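Gritside Forums > Shop Talk > Off Topic
Thread: Can a robot put my stuff away yet? (serious question)
Page 1 of 1

plankton_dave
Friday, July 12, 2019
OK so. Went down a hole last night reading about robot arms doing chores. Folding towels, loading dishwashers, all that. I have a garage bench that collects junk faster than I can clear it and I would pay real money for something that just puts things back in the right bin. Not build anything, not weld. Just jar goes here, tape goes there.

Are we anywhere close? Or is this still a ten years out thing like it was ten years ago.

torque_spec
Ten years out. Next question.

mudroom
Depends what you mean by close. Industrial arms have been picking and placing since before I was born. Same part, same spot, all day long. Your bench is a different animal. Nothing on it is where it was yesterday.

plankton_dave
Right but thats what I mean. Surely the camera part is solved by now? My phone can find my dog in a photo.

mudroom
Finding it and picking it up are two seperate problems. Your phone doesn't have to grab the dog.

halfinch_drive
I'm going to disagree with the ten years guy. I do support for a small outfit, Curnitz, we put arms into packing lines. Two years ago you had to fixture everything. Now we've got a cell that takes mixed bottles out of a tote in any old position and gets it right most of the time. Most. When it misses it usually knows it missed and goes again.

torque_spec
"Most of the time" is doing a lot of work there. What's the number

halfinch_drive
Last count I saw was 51 tries, 43 good picks first go. The rest were shiny stuff or lying flat against the tote wall. That's with suction though, fingers are worse for that job.

torque_spec
So 8 misses out of 51. If my apprentice dropped 8 out of 51 jars he'd be sweeping until August.

halfinch_drive
Missed, not dropped. Big difference. But yeah fair.

rubbermallet
Sorting into bins is the part I'd worry least about. Think about what it takes. Bin doesn't move. Sides are high enough to catch a sloppy drop. You want the thing in the bin, you don't care about which way it's facing. If there's any household job that's ready its this one.

Two arms help too, more than people think. One arm on a bench can't reach the far side without leaning over everything, and it can't hand anything off to itself.

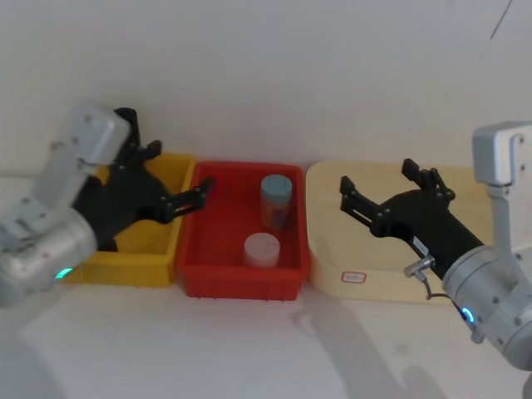
Anyway two jars standing up in a red bin is close to the easy end of the job. Round, upright, flat white top on one, blue lid on the other. Fingers come in from the side or from the top, close, lift. The tray on the right is easier to drop into than the bin too, low edges so you don't clip the rim on the way over. Where I'd expect grief is the reach down INTO the bin. Two open fingers need room on both sides of the jar and the bin walls eat that room up. Put the jar against the wall and you're stuck nudging it out first.

And bins slide. Everybody forgets this. Plastic bin on a smooth table, bump it with a finger and it walks. Then your drop spot is wrong for every one after.

mudroom
Yes to the sliding. Shelf liner under everything, cheap as dirt, fixes it.

torque_spec
Short jar in front of a tall one, neither is hard, I'll give you that. A kid could do it at 2. My bench has a coil of wire, half a tube of caulk, loose screws, a wet rag and a sandwich. Show me the arm doing the rag.

rubbermallet
I didn't say rag. I said jars.

torque_spec
OP said bench.

plankton_dave
OP also said "jar goes here" lol. But yes there is a rag

needle_and_shim
Coming at this from the house side not the shop. My mother has bad hands, arthritis, she can't do lids and can't grip anything fatter than a mug. For her moving a jar from one bin to a tray IS the chore. She doesn't need it fast. If it took a full minute per jar she'd be thrilled.

So when people say its useless because it's slow – useless to who?

halfinch_drive
This is a good point and not one we hear on the industrial side. Everything for us is cycle time. At home nobody's holding a stopwatch.

torque_spec
At home nobody's holding the safety cage either. I'd want to know what that arm does when her hand is in the bin at the same time.

needle_and_shim
Don't the newer ones stop when they touch you?

halfinch_drive
The collaborative type are made for that, yes. They limit force and stop on contact. But the arm being gentle doesn't make whatever it's HOLDING gentle. Arm with a knife is still an arm with a knife. Jars with lids, low risk. I'd let one run in my kitchen, I'd just keep the knives out of its job list.

mudroom
Cost is what kills it, not skill. A pair of decent arms plus grippers plus a computer to run it plus somebody to set it up. For that you could pay a neighbor kid to sort your bench every Saturday until he goes to college and then pay for some of the college

plankton_dave
What about the hobby stuff? Saw something called a Tullo, desk arm, a few hundred bucks.

mudroom
Have one. Its a toy. Nice toy. Lifts an empty jar, will not lift a full one. Elbow sags when it's stretched out so you aim high and let it droop into place. I spent about 3 weekends getting it to move bolts from one cup to another cup and then my wife moved the cup.

rubbermallet
lmao. there's your whole field of robotics right there

gasket_weather
Been lurking. Question for halfinch – do you program each move or do you show it? A buddy from the Hashemi makerspace keeps saying the new way is you steer the arms by hand a bunch of times and it picks it up from that. Sounds like magic beans to me

halfinch_drive
Ours is programmed, with vision bolted on to find the bottle. The steering thing is real, research people are doing it. Haven't seen it on a line I'd sign my name to. Trouble as I understand it is it learns your table. Your lighting, your bins. Swap the red bin for a green one and maybe it's fine, maybe it sits there.

gasket_weather
So a bit like my apprentice too

torque_spec
leave the apprentices out of it, I'm allowed, you're not

needle_and_shim
For my mom's place that wouldn't matter much btw. Her bins haven't moved since the eighties. Same shelf, same light. If it only ever learned her one counter that would be OK.

rubbermallet
That's kind of where I land too. General purpose helper, no. One counter, same few containers, things with lids, take your time – I think that works now or near enough. It's just that no one is selling it because who's the customer.

needle_and_shim
Me. I'm the customer.

mudroom
You and how many others though. Somebody has to come out and fix it when it quits.

torque_spec
OK I'll move off ten years. Five for lidded jars on one counter. Twenty for the rag.

plankton_dave
And the sandwich?

torque_spec
I'll handle the sandwich

halfinch_drive
@plankton_dave if you want something useful in the meantime, do the robot's half of the job yourself. Open bins, no lids on them, all at the back against the wall so the front stays clear. Label on the front face. One kind of thing per bin. We do that for every cell before the arm even shows up and a good chunk of the time the customer says huh, this is faster already.

plankton_dave
So you're telling me to clean my garage

halfinch_drive
I'm telling you to buy shelf liner and clean your garage.

gasket_weather
If anyone gets near one of these two arm setups in person please post what it does with the jar jammed in the corner. Thats the one I want to see. Mine always end up in the corner.

rubbermallet
Will do. Might get to see one run next month, will bring a rag.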